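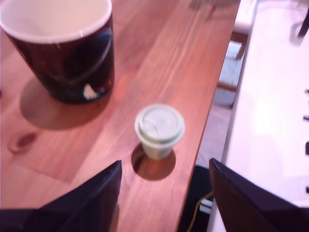

Do I need to have worked at Menon's myself to take part?

Anyone with a memory of the place is welcome, so that includes people who grew up on the streets behind it, married into it, delivered to it or bought the broken biscuits out of the side door on a Friday-night-treat sort of basis.

Posted Feb 4, 2021 by Janaína Bittencourt

Hello! I'm looking for people to talk to me about the old Menon biscuit works in Saltgate, and I'd love it if you were one of them. The building went years ago (it's the car park and the tile shop now) but I can't go ten minutes in this town without someone telling me what the air smelled like when the ginger nuts were on. I moved here as an adult and missed the whole thing, and I'm a bit jealous, which is how this project got started.

The plan is to record 55 conversations and turn them into a book and a set of recordings that the library will keep and lend out. We've done 17 so far and they've been a joy. Lots of them are about the packing hall and the ovens, so if you were in either of those do still get in touch, but I'm especially short of people from the offices, the vans, the canteen and the night shift. I've also got almost nothing about the Narine Street end, where the tins were made before that work was sent over to Bandberg.

What we'll talk about

Whatever you like, more or less. I'll usually ask how you came to be there, what your first day was like and what you had for your dinner, and after that it wanders off by itself. One lady spent most of her call on how you tie a hairnet so it doesn't leave a line on your forehead and it's one of my favourites. Please don't worry about getting dates right. I've got the wages books for dates, and what they can't tell me is what people sang, who fell out with who, or why everybody seems to have called the loading bay "Egypt". (If you know, ring me today!)

If there are things you'd sooner keep off the record, just say, and I'll stop recording. You'll get a typed copy afterwards and you can cross out anything you want. We can use your full name, your first name or a made-up one.

How it works at the moment

We're doing everything by phone or video while things are as they are. A call lasts an hour or so, longer if we get going, and plenty of people like to split it over two. You don't need any special kit. Sit somewhere quiet, turn the radio off, and make yourself a drink first, a big one, as talking is thirsty work and I do ask a lot of follow-ups.

If you've got a son or daughter or neighbour who'd like to sit in, that's lovely, put them on speaker. Two sisters did theirs together and corrected each other all the way through.

I'm hoping we can all meet up in August if it's allowed, for a listening afternoon with, obviously, biscuits. No promises yet. 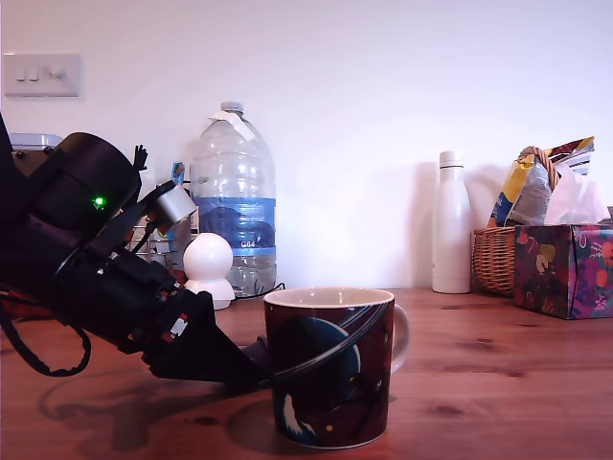 Photos, tins and bits of paper

Yes please to all of it. Pay slips, works outing photos, the Christmas party menus, overalls, badges, recipe cards you weren't meant to take home. Don't post anything precious. Yaa Zakaria is looking after this side of things and she can talk you through taking a decent picture on your phone by a window, or if you're in town she'll collect from your doorstep, scan everything and bring it back within seven days. She did archive work before this and is much more careful than I am.

We're after tins as well, but only to photograph. The blue one with the lighthouse lid is the one I've never managed to see, although people keep telling me their mum kept buttons in it.

What you get

There's a £20 thank-you for each person, paid by voucher or bank transfer, plus a copy of the book when it's out. Family members who join the call get a book too.

How to join in

Leave a message for me at Saltgate Library with your name, a number and the best time to catch you, or ask at the desk for a paper form if you're in picking up your books. I ring everyone back for a quick chat first, so you can see if you like the sound of me before you agree to anything. Mornings are easiest my end, but I've done plenty after tea and I don't mind at all.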